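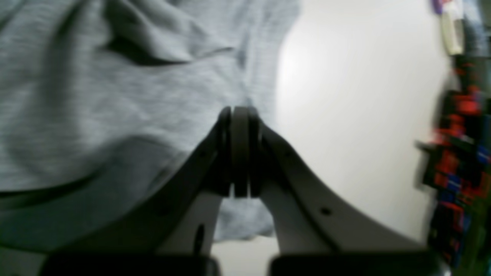
Wrist camera view of a pinch on grey knit cloth, pads closed on a fold.

Comparing gripper fingertips on soft cloth

A gripper that picks up blocks all day can still make a poor job of a T-shirt. Cloth gives way when you push it, hides its own edges and slides out of a grip that would hold anything rigid. If you have two or more sets of fingertips and want to know which to leave on the arm, the method below takes one afternoon and needs nothing you don't already have on the bench.

I wrote it up after comparing two designs of printed fingertip at Illedham. I call them the Plornen tips and the Jara tips, after the names on the drawing files. The Plornen tips are stiff with a thin soft facing. The Jara tips are soft most of the way through. The method doesn't depend on either, and you can put your own parts in their place.

What you need

One arm with a two-finger parallel or curved gripper.
The sets of fingertips you want to compare.
A camera at the wrist.
A heathered or plain knit garment, washed at least once. New cloth has a finish on it and behaves differently.
Masking tape.
A notebook, or a spreadsheet if someone else is typing.

Use one garment for the whole test. If you must change it, start the count again from nothing.

Step 1. Set the camera before you fit anything

Both fingertips should be in view when the gripper is fully open and when it is fully closed. On a wide-angle lens the edges will bow, and that is all right as long as the tips sit near the middle. Lock the exposure by hand. On automatic, a white table or a white wall will pull the cloth down to a flat grey and you lose the folds, which are what you need to see when you go back over a failed grasp.

Focus on the tips, not on the table. The cloth will be near the tips when it matters.

Step 2. Check the open position

Fit the first set of tips. Open the gripper to its limit and look at the gap through the camera. Write down the commanded opening and the opening you measure with callipers. Ours differed slightly between the two sets, because the Jara tips are thicker, and we had to adjust the closing target to match. If you skip this you will end up comparing two closing distances and calling it two materials.
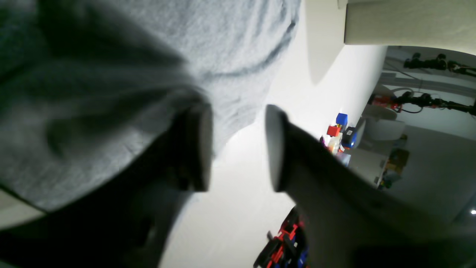
Then run the gripper open and closed with no cloth near it, 15 times, and measure again. A tip that has worked loose on its screw will show up now. Tighten it, put a pen mark across the screw head and the finger, and look at the mark whenever you change over.

Keep the wrist at the tilt you mean to use for real work. We started with the gripper pointing straight down because it made the measuring easier, and every one of those early results had to be thrown away when we went back to a tilted approach.

Step 3. Decide what counts as a good grasp

Do this before the first attempt and don't change it part way. Our wording was:

Hold: the cloth is lifted clear of the table and stays in the tips for 9 seconds.
Slip: the cloth is lifted but leaves the tips before then.
Miss: the tips close and no cloth comes up.
Double: the tips take more layers than you asked for.

Double is the one people leave out. For a folding task it is as bad as a miss, and sometimes worse, as the arm carries on as if all is well and drags the whole garment with it. Keyvan Talebi added it to our sheet after the first hour and we restarted so that it applied to every row.

Step 4. Lay out the cloth

You want more than one kind of target. We used a doubled edge, a single edge and a loose bunch in the middle of a panel. Mark the corners of the working area on the table with masking tape. Drop the garment for the bunch tests and lay it by hand for the edge tests.

Don't smooth it too carefully. A perfectly flat edge is rare outside a test, and stiff tips do better on one than they will anywhere else.

Clear the cables while you are here. Anything that hangs below the table edge can catch when the arm swings round for the reset, and a tugged power lead halfway through a set is a tedious thing to recover from. Check that the power strip can be reached from where you will be sitting.

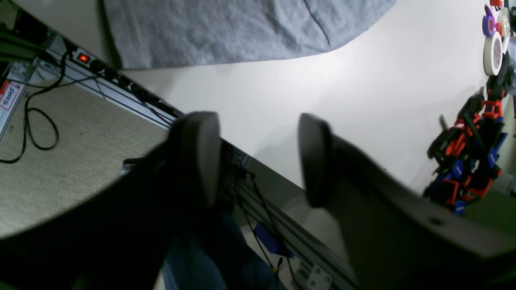

Step 5. Run the attempts

Choose a number of attempts and stick to it. We did 200 for each set of tips, shared among the three targets. Fewer than that and the difference between two decent designs gets lost. Change over in blocks instead of finishing one set and starting the other, so that wear on the cloth falls on both.

For each attempt:

Move to the start pose.
Lower to the touch height. Press in slightly for soft tips; for stiff tips, stop as soon as the cloth moves.
Close at a fixed speed.
Lift, wait, and record the result in one word.
Open, reset the cloth, go again.

If you are driving the arm by hand through a leader arm, swap drivers at every changeover and note who was driving. Yasaman Hassanpour and I have quite different habits on approach. She comes in low and sweeps the cloth towards the far tip, and I come in from above and pinch. With the Jara tips it made little difference. With the Plornen tips her way gave plainly fewer misses, and we would have put that down to the tips if the driver column hadn't been there.

Step 6. Watch the tips as well as the result

Stop at each changeover and look at the pads under a lamp. Lint builds up on soft pads faster than you would think. Wipe them with a dry cloth and write down that you did it. If a pad has begun to peel or crease, take a photo next to a ruler and replace it, even if it is still gripping.

Listen as well. A motor that whines on the close is being asked for more force than it needs, and cloth doesn't want much. Bring the limit down until you start to see slips, then go back up one step.

Step 7. Read the numbers

Put each target in its own table. A single overall score hides nearly everything useful. In our test the two designs came out close on loose bunches, where almost any pinch finds something to hold. They parted on the doubled edge. The stiff tips took both layers cleanly but gave 17 doubles where we had asked for the top layer only. The soft tips gave fewer doubles and more slips, most of them late in the wait, with the cloth creeping down under its own weight.

Go back through the wrist video for every slip. You are looking for which tip the cloth left first. If it is always the same side, the fault may be alignment, and you should check your pen marks before you blame the material.

Step 8. Choose for the job

For picking garments out of a heap we kept the Plornen tips. For folding, the Jara tips went on, with the closing force one step higher than we first had it. Changing over takes a couple of minutes with the right driver to hand, so there is no great cost in keeping both.

If you only want to own one set, test it on the hardest target you have, and let that decide. For most people working with clothes it will be an edge lying close to another edge.
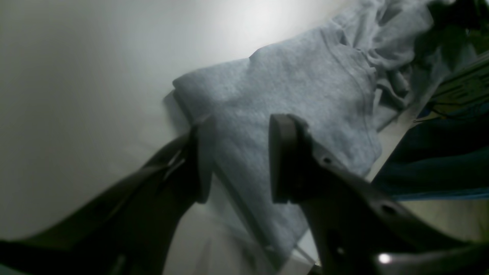
Firouzeh Shokri writes: We ran your steps at Etbridge with towels as well as a sweatshirt, and I would add a warning about terry loops. They catch on any sharp line left by the printer along the pad and give you holds that have nothing to do with grip. Sand the edges first. Also, did you keep the touch height the same for both sets, or set it afresh for each?

Set it afresh for each, using the same rule: lower until the cloth first moves in the camera view, then add the press if the tips are soft. I've noted the press depth in the spreadsheet notes so it can be repeated. Good point on the loops. We only tested knit, and I would treat towels as a separate test with its own table.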